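Sorting out the wire

Thursday was the day I finally dealt with the wire. I've been keeping offcuts since we moved into the Skarkley unit in April, and they had ended up in one big knot with every colour going.

I don't cut the knots. I pull out a bundle, give it a shake and work the loose ends free by hand. 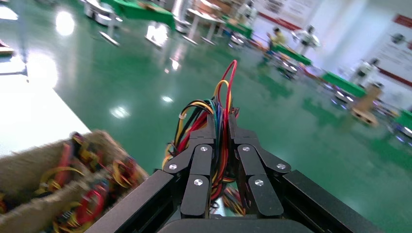

Red is the worst, as we use more of it than anything else. Yellow and brown come next. Anything shorter than my hand goes for scrap, and the rest gets a twist tie and goes back on the shelf.

It took about 9 evenings last time. I'm hoping for two. The burlap bins from Niton are good for this, though thin strands do catch in the weave. I still need to order more ties.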